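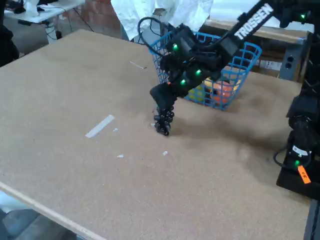 287 Wörter

Judden: Aufnahmestation für vorgeführte Greifaufgaben

Judden zeichnet auf, was eine Person dem Roboter vorführt. Zwei Betriebsarten sind enthalten: Handführung, bei der der Arm am Handgelenk bewegt wird, und Fernsteuerung über ein zweites, baugleiches Armpaar. Beide schreiben in dasselbe Dateiformat. Gelenkwinkel, Greiferöffnung und Kamerabilder erhalten einen gemeinsamen Zeitstempel.

Eine Aufgabe wird als kurze Episode angelegt, zum Beispiel »Obst aus dem Korb nehmen«. Start, Stopp und Verwerfen liegen auf einem Fußpedal, beide Hände bleiben am Steuerarm. Eine verworfene Episode lässt sich 15 Minuten lang zurückholen, danach wird sie gelöscht.

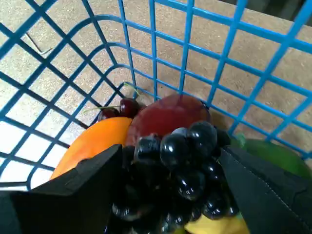
Weintrauben zwischen den Greiferfingern, im blauen Gitterkorb.

Für Aufgaben mit verdeckten Objekten empfehlen wir eine Kamera nahe am Greifer. Der Bediener sieht ihr Bild im Fenster »Sotano« neben der Übersicht und kann die Anordnung mit der Taste V tauschen. Die Greifkraft wird im Profil begrenzt. Für weiche oder glatte Teile ist Stufe 1 voreingestellt.

Lieferumfang
Aufnahmerechner mit vorinstallierter Software
Fußpedal mit drei Tasten
5 USB-Kabel, verschraubbar
Halterung für die Übersichtskamera
Gedruckte Kurzanleitung (Deutsch, Englisch)

Arme, Greifer und Tisch gehören nicht zum Lieferumfang.
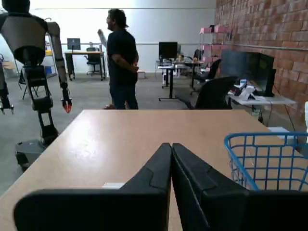 Greifer mit zusammengeführten Fingerspitzen, rechts der Korb.

Vor der ersten Aufnahme fährt man den Greifer einmal ganz zu und einmal ganz auf. Die Software übernimmt beide Endlagen. Der Abgleich dauert rund 5 Minuten und muss nach einem Fingerwechsel wiederholt werden.
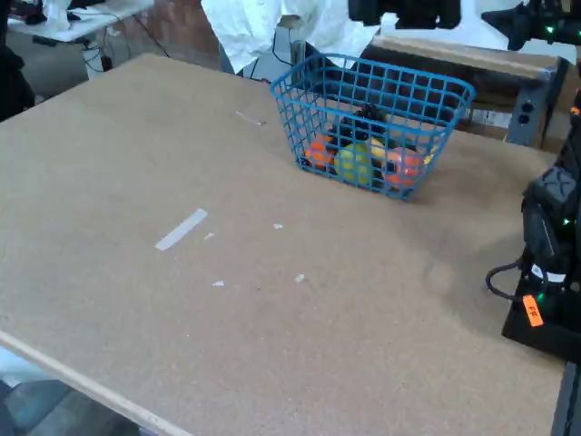 Gute Vorführungen unterscheiden sich in der Lage der Objekte, der Arbeitsraum selbst sollte gleich bleiben. Legen Sie deshalb vor der Serie fest, wo der Behälter stehen darf, und markieren Sie den Bereich. Ein Stück weißes Klebeband wie links auf der Tischplatte genügt als Bezugspunkt. Den Inhalt des Korbs mischt man nach jeder Episode neu.

Fragen zur Einrichtung beantwortet Hanan Sabbagh, Angebote erstellt Raed Hattar. Hersteller: Urkesetti. Lieferbar ab Juni.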